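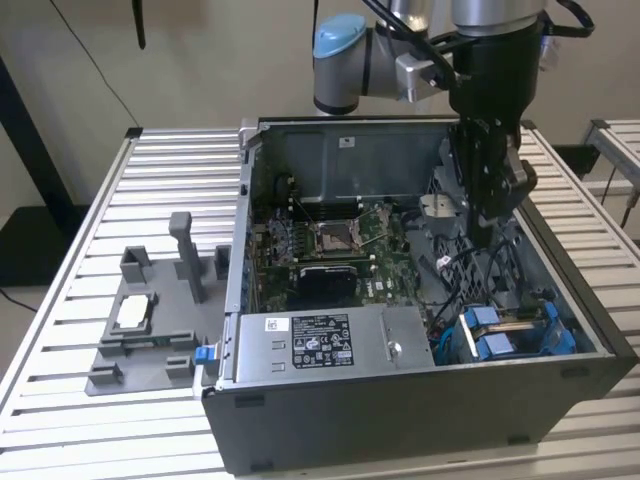
Members ask us, usually before they have signed anything, whether a shared workshop can be a serious place to build a robot cell. The management of Bollitz Workshop takes the question as a fair one. Our answer is set out on this page.

About Bollitz Workshop

Bollitz Workshop is a member-run facility for people who design and build automated equipment on their own time. It occupies 3000 square feet on the ground floor of the former Grumetti dye works in Botley. Members have access to work tables, power, hand tools, a print room and 2 enclosed bays reserved for robot arms.

The workshop was founded by former maintenance technicians who wished to continue their projects in a space larger than a garage. It is registered as a nonprofit association and is funded by membership dues and equipment rental.

Our Work

The principal shared project is the Minami cell, a workstation for the handling of parts in used desktop computers. A tower is laid on its side with the panel removed, and the arm reaches into it from overhead with a gripper. Printed fixtures stand on the slatted aluminum table next to the computer. Fixture drawings are kept in the member library and may be copied for home use.

Computer cases were chosen for practical reasons. They are inexpensive and easy to obtain, and they differ enough from one maker to the next that a program written for one seldom suits another. Power supplies, drive carriers and cable runs each call for a different approach. Members working on the cell are expected to record every trial, including those that are abandoned. The trial log held 3835 entries at the last annual review.

Membership and Safety

Membership is open to adults residing in Botley and the surrounding county. Applicants complete a bench safety course before using powered equipment. Use of the robot bays requires a further supervised course, offered each May. Work on a power supply is limited to removal and replacement; the housing may not be opened on the premises.

Members may bring their own builds. A project that remains in a bay overnight must carry a project card with the owner's membership number and the date of last use.

Equipment Fund

The association sets aside $1000 each year for fixture material, replacement gripper parts and cabling. Requests are made in writing at the front desk.

Page last revised February 25, 2025.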